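I have been trying to write 3000 words of family history since last April, and so far I have 50 I'd show anyone. The rest is throat-clearing about the weather in a town I have visited once.

My aunt Gleice Bastos is the reason I started. She knows who married whom, who pretended not to, and which cousin sold the good piano. She will tell you all of it on the phone, at length, as long as you don't write anything down. The minute she hears a pencil - and she can hear a pencil - she remembers something on the stove.
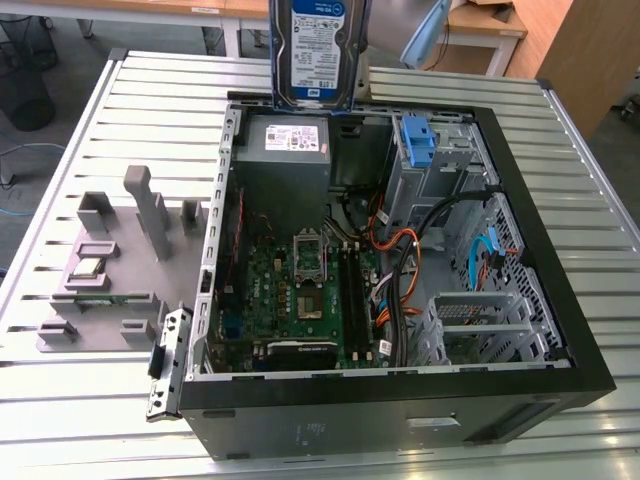
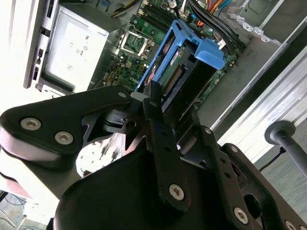
The trouble with old family stories is that everyone has kept a different piece and filed it under a different name. Gleice says my great-grandfather left home at 20 to be a baker. Her sister-in-law Marlene Miranda says he was 29 and running from a bakery. I used to think that if I got the lid off the thing, it would make sense at a glance. But you can take the side off a computer tower, lay it flat and stare straight down into it, and still be none the wiser about where the vacation photos are. My family is like that, with more opinions.

Marlene has now offered to read my draft "for accuracy," which means taking out her first husband. I've agreed. He only had two lines, and one of them was about his hat.

Next I'm supposed to call Gleice again about the bakery. I've bought a very soft pencil.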